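How to Clean Tile Grout Without Harsh Cleaners

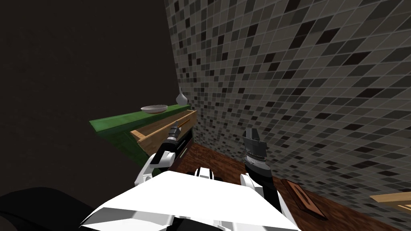
by Romana Murín

I love this job! Small mosaic tiles have so much grout between them, and a good scrub wakes up the whole wall.

Mix baking soda with a little water until it's as thick as toothpaste. Spread it along the lines with an old toothbrush, wait 9 minutes, then scrub in short strokes - go easy near the edges. Wipe with a damp cloth and dry well.

Skip vinegar on marble or other stone. I do mine every October, one small patch at a time.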